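How to book a stall at the Wiltholm charity fair

Stalls at the Wiltholm fair are open to any charity or community group working in the town or in Dandley. A pitch costs £42 and comes with one table and 2 chairs.

Fill in the stall form at the Flutness Road library desk, giving your charity number if you have one. Bring a copy of your insurance.
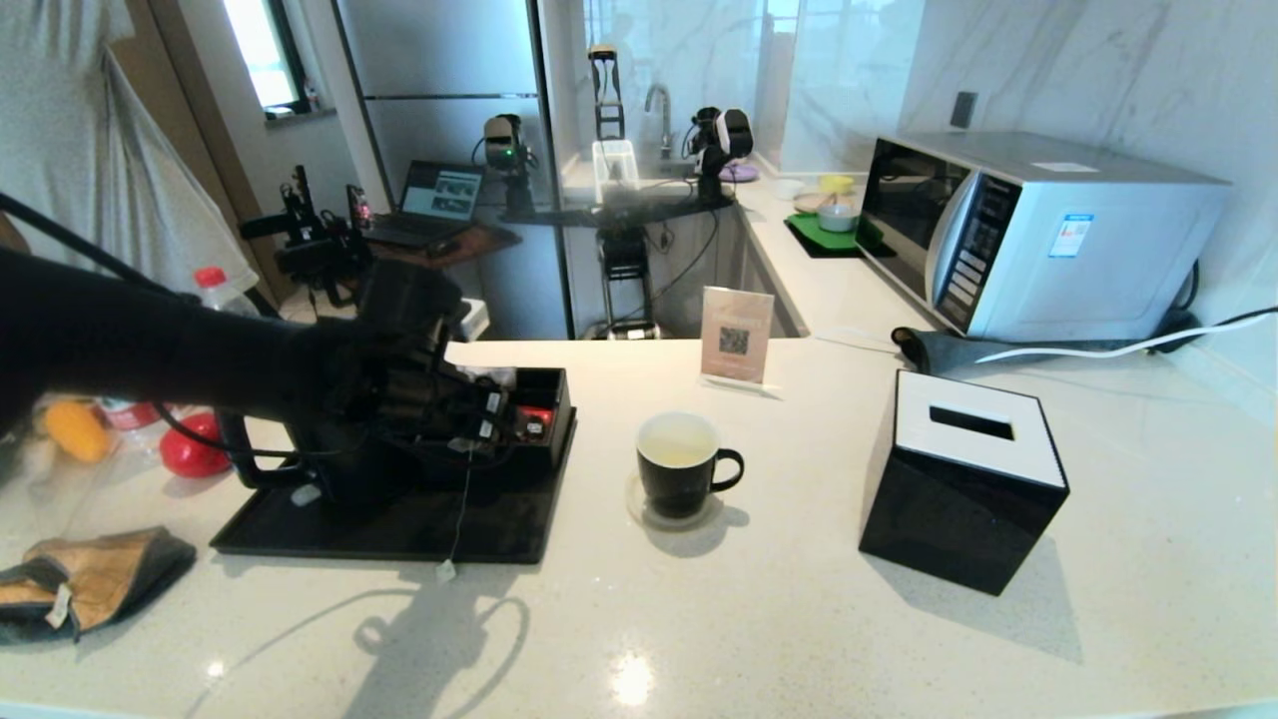 Page last changed: Monday, December 27, 2021

Pay within 4 weeks of getting your pitch number – we cannot hold it after that. Raffles need a separate form. Set up from 8am on the day and keep vehicles off the grass.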